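Heleck (ski area)

Heleck is a small ski area on the north slope of Endik Ridge, with 3 surface lifts and a single chairlift that runs when snow allows. It is often called the oldest ski hill in the county, a claim that rests on thin evidence.

History

The usual founding date is 1906, printed on trail maps and on the sign at the lower lot. The only source for it is a memoir by Encarnación Ibarra, written decades later, which mentions "sliding parties" on the ridge - sleds, by most readings, and no skis at all. The first rope tow was put in by the Iglesias family, who grazed sheep on the lower meadow. No record of ticket sales survives from before the tow.

Snowfall

The resort advertises two deep-snow months each winter and an opening in October. The October opening has usually meant one short run beside the Lolteo lodge, and in several seasons it did not happen.
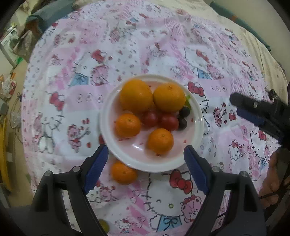
Snow totals are taken at a summit stake read by resort staff. The highest figure on the resort's list is 54 inches for a single storm, but the valley gauge showed far less, and wind loading at the stake has never been ruled out. Later trail maps leave the storm out. The founding date is still on them.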